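How a Cabinet Gets Picked

Imagine your school has just chosen a new captain. Big cheering, a bit of confetti, somebody's dad crying. Now imagine the captain is told, "Lovely. By Tuesday you need one kid to look after the money, one to look after the sports gear, one to look after the library, and one to deal with the school down the road that keeps stealing our footballs."

Something like that happens to a new leader of a country. Winning the election is the loud bit. Then comes the quiet bit, where the leader has to find people to help run everything. These people are called ministers in some countries and secretaries in others. Put them all in one room and you have a cabinet. (Yes, it's the same word as the cupboard. Long ago, a cabinet was a small private room where a ruler talked things over with trusted advisers. Nobody had to sit on a shelf.)

Let's make up a country so that no real one gets offended. We'll call it Gollness. Its capital city is Petberg, and it has just elected a new president. Gollness has 8 big jobs to fill, and the president's desk already has 3,000 letters on it from people who think they would be marvellous at one of them. Some of the letters are very long. One is in glitter pen.

First, the president's helpers make a short list. For each job they might choose three names. A person gets on the list by knowing a lot about the work, by being trusted, or by having helped during the election. Grown-ups like to argue about which of those matters most.

Next comes checking, or vetting, a word that has to do with vets. It first meant having a horse looked over before a race. With people, the checkers don't look at the teeth. They read old speeches, look at tax records and ask a great many nosy questions. Have you ever broken the law? Do you own a company that would get richer if you had this job? Is there anything you'd be embarrassed to see in the newspaper? Most people have at least one haircut that would count, but that's allowed.

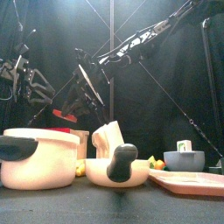
Can the president just pick anyone and be done with it?

In Gollness, the parliament has to agree first. The president puts a name forward, which is called a nomination, and then the members of parliament vote on it. If more of them say yes than no, the person gets the job. If they don't, the president has to think of somebody else and pretend to be cheerful about it.

Real countries do this in different ways. In the United States, the Senate votes on the people a president wants in the cabinet. In Australia and Canada, the prime minister chooses the ministers, and nearly all of them are already in parliament, so there isn't a vote like that one.

Before the vote in Gollness there is a hearing. The nominee sits at a table with a glass of water and a microphone, and members of parliament take turns asking questions. Some of the questions are really questions. Others are speeches with a question mark stuck on the end. The member for Hapeta, a farming district, wants to know about sheep. The member for Wurkisov, on the coast, wants to know about the harbour. Neither subject has much to do with the job, but the voters back home are watching.

You may notice that the newspapers seem to know the names before anyone has announced them. When secret news gets out early, it's called a leak. Sometimes a helper talks too much at lunch. Sometimes the leak is on purpose, to find out whether people will grumble. If they grumble loudly enough, the president's office can say that no decision was ever made, and the name quietly goes away.

Once the vote is won, the new minister makes a promise out loud to do the job properly and obey the law. This is called being sworn in, and it involves no swearing of the interesting kind. There are handshakes and photos. Then somebody shows the minister to a new office, where a tall pile of paper is waiting to be read by morning.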